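Notebook, Bondau workshop, shared copy
Oct 2, 2021

Tea stains, continued. For anyone who has joined since February: we are trying to find out why the workshop water makes a brown skin on black tea and a tide mark inside the cup, and whether any of the remedies people swear by do a thing. It began as a complaint and has grown into a programme. There is a spreadsheet. I am sorry about the spreadsheet.

Where we'd got to. The skin needs hard water, tea and air. Take away any of them and it doesn't form, which in the case of the tea is no help to us. Water from the jug filter gives a thinner skin, and a new cartridge gives next to none until it has been in a while, after which it gives the same as the tap and we all pretend not to have noticed. Lindsay spring water (bottled, soft, bought out of my own pocket, receipt pinned to the board in case anyone feels moved) gives a clear cup with a slightly flat taste.

This morning's run was the acid test, in the dull literal sense. Method, so that Solange doesn't have to ask me again:

One bag to each cup, 200 ml tap water just off the boil. No stirring. Bag out at 3 minutes by the clock on the oven, which is wrong but wrong at a steady rate. Cups then left uncovered on the side for 12 minutes and looked at under the desk lamp held low, so the light skims the surface. Skin scored 0 to 3, where 0 is clean and 3 is the thing that breaks into plates like a frozen pond when you tilt the cup.

Plain tap: 3. No surprise.
Tap, 2 drops lemon juice: 1, possibly 0 at the edges. Colour goes noticeably paler.
Tap, pinch of citric acid: 0. Tastes of batteries.
Tap, milk in last: 3, but matt, and harder to see. I suspect half the country has been living with a 3 for years and calling it a 1.
Tap, milk in first: 2. I refuse to draw conclusions from this because I know who will quote them.
Tap, pinch of bicarb: 3, very dark, soapy. Asif drank it on purpose.

The tide mark is a separate question and I wish I had separated it sooner. It is tempting to think a cup with a heavy skin will stain badly, and often it does, but the lemon cup left a faint ring at the level where it had stood, with hardly any skin to blame. My guess is that the ring comes from tea drying on the wall as the level drops, and the skin just adds to it when it gets dragged down. To test that I need cups drunk at different speeds, or emptied with a syringe at a fixed rate. Zarmeena has offered to drink slowly. Shagufta has offered to drink fast. I have ordered the syringe.

Washing. The dishwasher takes off most of a fresh ring and very little of an old one. Plastic holds on to it much worse than glazed china, particularly once the inside has been scratched by years of spoons, so from now on plastic and china are to be scored on separate sheets.
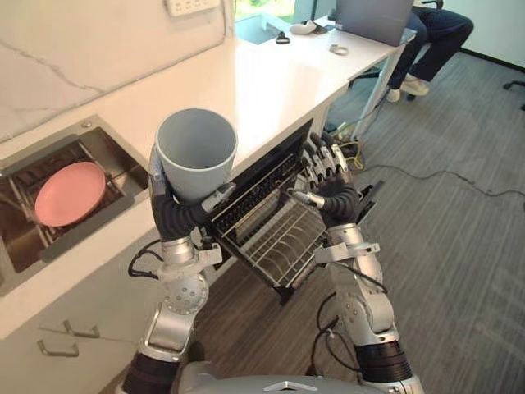 Raili Salminen has written in the margin that I should be weighing the citric acid instead of pinching it, that my pinch is not her pinch, and that a score of 0 to 3 given by the person who made the tea is worth very little. All fair. She also wants a blind run, with someone else pouring and the cups numbered underneath. I've said yes in principle. It does mean that somebody has to write under the cups in something that survives hot water, and the last pen we trusted with that came off on the worktop.

On weighing: the small balance reads to 0.01 g if the door is shut and no one walks past. I tried three pinches on it to see how bad I am. The heaviest was more than double the lightest. So today's citric acid result stands as "some citric acid" and should be read that way.

Traderport sent the hardness strips, a tub of 100, with the colour chart printed so that the last two shades are the same green. Our tap comes out at one of them. Fliro do a titration kit which is slower and dearer and gives you an actual number, and I have asked for one. If it's refused I shall go on writing "green" in the hardness column with a clear conscience.

Saucers next. I had been covering one cup in every batch with an upturned plate to keep the air off, and the covered one nearly always scored lower, but the plate drips. Condensation gathers underneath, falls back in and breaks up whatever skin there was, so a low score may only mean it has been rained on. Tilting the plate a little sends the drips to one side.

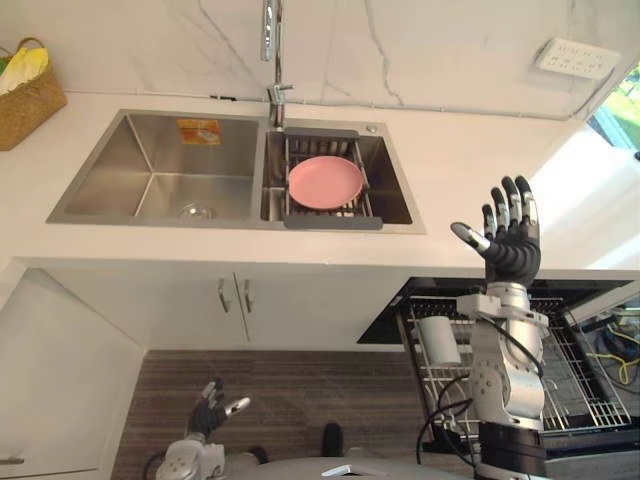
Cling film would be better, pulled tight with a dimple at one edge so the drops run there. Best of all would be a lid sitting right on the surface with no air gap, and Shagufta thinks a disc of baking paper might do it, as for custard. I'll try both with plain tap only, as I can't face the whole set again before lunch.

Still to do:
Blind run, Raili's rules.
Citric acid by weight, starting small, stopping well short of batteries.
Ring test at two emptying rates once the syringe turns up.
Ask Solange whether the cup she calls "already clean" has ever been scored.
Buy more tea. Same brand, please. Someone bought Earl Grey and I have had to strike out a page.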